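Ramby Small Jars: notes for the glass jar and container set

Maintained by Divina Cabrera and Cherry Mae Manalo
Last revised in July

Overview

Ramby Small Jars is a set of short recordings and stills of people handling small household containers at a table. It covers opening, closing, turning, setting down and lining up. The containers are the sort found in a pantry or a bathroom cupboard: spice jars, sample jars, balm tins, pill organisers, travel bottles and a few lidded boxes. The set holds 337 clips. Of these, 225 have been checked by a second person and can be used as they are. The rest are in the folder called pending and should be treated as drafts.

The set was put together for people who study how everyday packaging gets opened and closed, and for anyone who needs labelled views of small lidded objects on a plain background. It grew out of an older list of containers that Kalliopi Radonjić kept for the Jodholm packaging notes. Her colour and material terms are still used in the labels wherever they fit.

What is in the folders

jars: clear and coloured glass, with and without lids
tins: round and rectangular, slip lid or screw lid
bottles: up to travel size, pump and flip cap
boxes: small plastic and card boxes with attached lids
pending: clips waiting on a second check
labels: one text file per clip, same name as the clip
lists: the container list, the lid list and the change log

Clip names start with the container group, then the container number, then the take. Takes are numbered from 1 and are not renumbered when one is withdrawn, so gaps are normal.

Containers and lids

Every container has one entry in the container list. The entry gives the body material, body colour, body shape, lid type and lid colour. Size is given as small, medium or large within its own group, so a large tin may be smaller than a medium bottle. We did not record volumes. Several of the containers had lost their labels before we got them and the printed figures on the others did not agree with what they held when we filled them at the sink.

Lid type is one of the following: screw, slip, flip top, hinged, cork, pump, none. Flip top is used where the lid stays attached to a collar or cap. Hinged is used where the lid is attached to the body itself, as on most of the boxes. Earlier versions used hinged for both and some downstream copies still do. If your copy of the lid list has six types in it, it is the old one.

The collar is labelled separately from the lid. This matters most for the jars, where the collar can be a different shape from the glass below it. A square collar on a jar is entered as square under collar shape and has no effect on body shape.

Glass is labelled clear, frosted, amber, green or other. Clear means the surface underneath shows through, even faintly.

Table and background

Jar clips use a light wooden tabletop with a white sheet laid on it. The sheet keeps the grain out of the background and makes the edge of clear glass easier to find. It is not fixed in the same spot for every clip, so please don't use its corners as a reference for measuring.

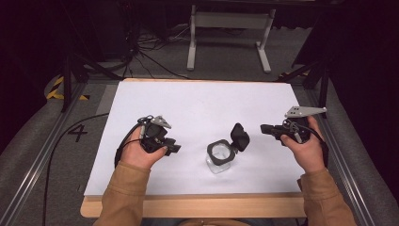
Clear glass jar with black collar, flip-top lid open, on the white sheet.

Lid state is labelled at the start and end of each clip as open, closed, ajar or off. Open means the lid is attached and fully back. Ajar covers anything between open and closed. Off is only for lids that separate from the container, so a flip top can never be off unless it has broken, and we have 2 clips where that happened. Both are marked broken in the notes field and were left in.

Stills carry a single lid state and nothing about what came before or after.

Labelling

Each label file has these lines, in this order:

container number
group
lid state at start
lid state at end
position on sheet (centre, left, right, near, far, off sheet)
upright (yes or no)
contents (empty, filled, unknown)
notes

Stills leave out the lid state at end. Position is judged by eye from the side of the table nearest the person. Where a container sits between two positions, the label takes the one nearer the centre. Contents is unknown more often than you might expect, mostly for the tins and the amber glass.

Labels were written by Princess Pangilinan and Birthe Ásgeirsdóttir, who split the groups between them and then swapped. Where they disagreed, Cherry Mae made the final call and the earlier value went into the notes. Most of the disagreements were over ajar and open on the flip tops. A lid that leans back a little past upright was called open by one and ajar by the other for the first 30 jar clips. The rule now is that a lid standing upright on its own counts as open. Those clips were relabelled.

Known problems

Reflections on clear glass can hide the rim in some clips. The notes field says glare where we noticed it.

Black lids on black collars are hard to tell apart when closed. Use the lid list for these and do not go by the picture alone.

The bottles group leans heavily toward white plastic. We would like more coloured bottles and have not found many in the right size.

Two tins from the Grube box look the same apart from a dent. They have separate numbers. Check the dent before merging anything.

The Rosow copy of the set was made before the relabelling and has not been updated. If you got your files from there, replace the labels folder with the current one. The clips themselves are unchanged.

Using the set

You are welcome to use the set for teaching and research. Keep the lists folder with any copy you pass on. If you crop or resize the stills, say so in your own notes, as the position labels will no longer make sense for a tight crop.

Corrections go to Divina. Send the clip name, the line you think is wrong and what it should say. She goes through them on Tuesday mornings and enters the changes in the log.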